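Print this page | E-mail this page

Bins and Blocks: a Gallery
Last updated 25 January 2021

Memmont sells its gray storage bin as something that "keeps its looks." I have my doubts. Any big bin looks good in a catalog - it's the inside that tells you what you bought. The bin lists at $44, and I paid full price.

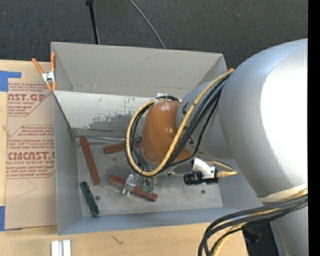
Four blocks on the scuffed floor of the bin, three reddish-brown and one dark green.

Look at the sloping panel and the big gray patch where the finish has rubbed away. The floor has its share of pale scratches and dark spots too. Maybe that doesn't matter for blocks, and the green one is pretty worn itself. I still wouldn't call it keeping its looks. Drostar makes a similar claim for its own bin, and I'm no more inclined to believe that one until I've seen it after a few months of use. I hope to add pictures of it in March.

We use cookies to improve your visit. By staying on this site you accept our cookie policy.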